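Getting smells out of lunch boxes and tubs

I've got a drawer full of plastic tubs that all remember last July's curry. Dish soap does nothing for it, so I fill each tub with warm water, add a good spoonful of bicarb and leave it on the bench overnight.

For orange stains, rub in a little cooking oil with paper towel first, then wash as usual. Sunshine helps too – mine go out on the line, pegged by the lip! 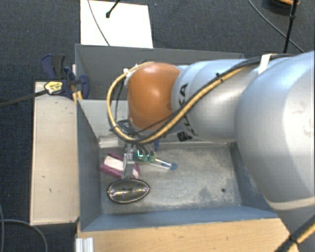
Mostberg Home and Kitchen Club

Lids are the real culprits (that rubbery seal holds onto everything). If yours pulls out, ease it free with a butter knife handle and soak it on its own in 100 mL of white vinegar topped up with water. Dry it properly before it goes back in. I store my tubs with the lids off and a scrunched bit of newspaper inside, and I swap the paper whenever I remember.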